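Cell 2 notebook, Saturday, second shift

In at 7:00. Katalin had left a sticky note on the monitor: "It was good all night. I don't trust it." Filed with the others.

Kitting is the job this week, small white parts into and out of blue plastic. A year ago that was Dezső and Yupin at the long bench with the radio on. Now it's two arms, and Dezső and Yupin watching the arms, with the radio on. Dezső says his back is better and his mood is worse. Management at Rostcombe has asked for the first half of that in writing.
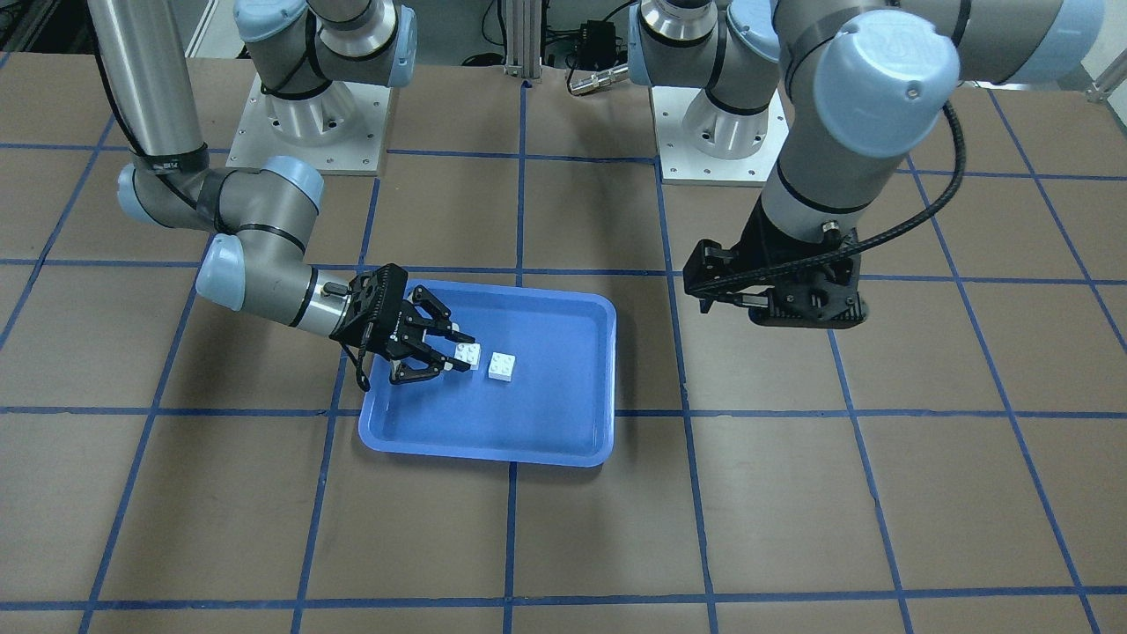 Target from Lenach is 700 picks a shift. Yupin by hand used to do that before lunch and then complain about lunch. Her title is now "cell attendant," which she has written on her mug in marker. She got the 5 percent that came with it, so the mug stays.

Open items:
- Right hand: finger cable slack, ask Attila if the longer clip ever came.
- Grip force on the studded bricks. Kelemen's sheet says 52, Dénes typed in 77, neither of them wrote down the units.
- Stop button training for nights. Two people still call it "the red one." 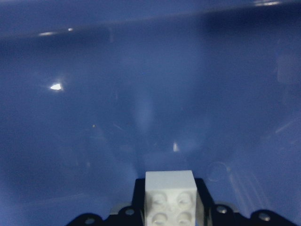
Dénes wants to drop the second attendant in November. I told him to come and stand here for one full shift first, in the good shoes. Most of what Yupin does isn't on the task list. She hears a joint start to whine well before the log has an opinion, and she spots a mixed lot when it comes through the door.

Wrote that up for the Wosell review, minus the shoes. Dezső has asked to learn the teach pendant. Said yes, booked him in with Attila, and hid the pendant from Dénes.

Left grip force at 52 for nights.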